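Style Labels and the Furniture Buyer

Anyone who has furnished a home in the past ten years will have met the language of style categories. A sideboard is Scandinavian, a mirror is Art Deco, a dining chair is Mid-Century, and a surprising number of objects are Transitional. These words began as aids to the customer. In the view of this office, they now do more to confuse than to help, and retailers should use them with greater restraint.

In December our members' panel reviewed 577 product pages published by online furniture sellers. On 410 of them the style label appeared before any measurement. On 72 pages no full set of measurements was given at all. Ghazal Esfahani, who led the review, noted that one bookcase in the Dondix range carried four separate labels, two of which are usually understood as opposites. The depth of its shelves was missing.

It may be said that labels save time. A customer who likes plain shapes can filter a catalogue and be spared the rest. That argument has some force, and we do not propose that the words be abolished. The trouble lies in the filter itself, which depends on whoever filled in the form. Tibor Mészáros, formerly a buyer at Lakatos, has described to us a practice of ticking every category that could be defended, so that a product would appear in more searches.
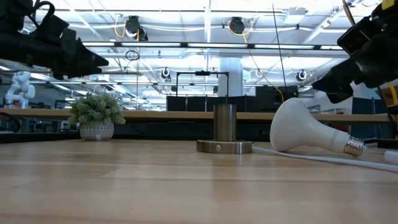

Should a seller be required to state a style at all?

Sellers ought to be free to leave the field blank. A product page needs dimensions, weight, materials, finish and care instructions, and a style name should be added only where it tells the buyer something these do not.

There is also the matter of period. Art Deco refers to a time as well as a look, and a new cabinet can only be in the manner of it. Brustar now writes "in the Art Deco manner" on its pages — a small change, and a welcome one. Vasanthi Shetty has argued that the same wording should apply to every historical style, and we agree with her.

We therefore ask sellers to place measurements first, to limit themselves to one style label per product, and to publish what they mean by each label they use. Murkel has offered to test this layout on part of its catalogue, and we shall report on the results to members when they are available.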